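Dramitz Two-Slot Toaster, Cream
Supplied by Skemthorpe Kitchen Equipment

Cream body with a polished chrome top rim and two long slots. Bread is lowered with a push-down lever on the end of the body. Three round buttons sit on a grey control panel beside it.

Specifications
Slots: 2, long, with wire guides
Colour: cream
Finish: gloss body, chrome rim
Side detail: perforated dot pattern
Cord length: 90 cm
Stock code: Mangubat 11-20

Suits standard sliced loaves, including multigrain. Unplug and let the unit cool before wiping the chrome - use a soft dry cloth only.

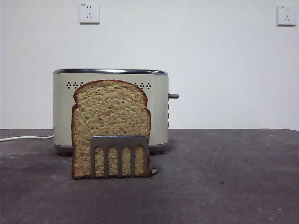
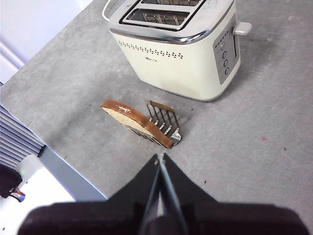
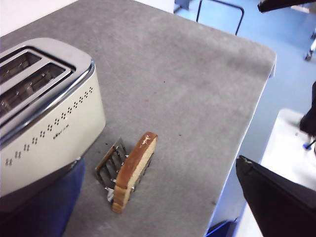 Ordering and delivery
Sold singly or in cartons of 5. Dispatched from the Drarkis warehouse within nine working days. Toast rack and bread not included.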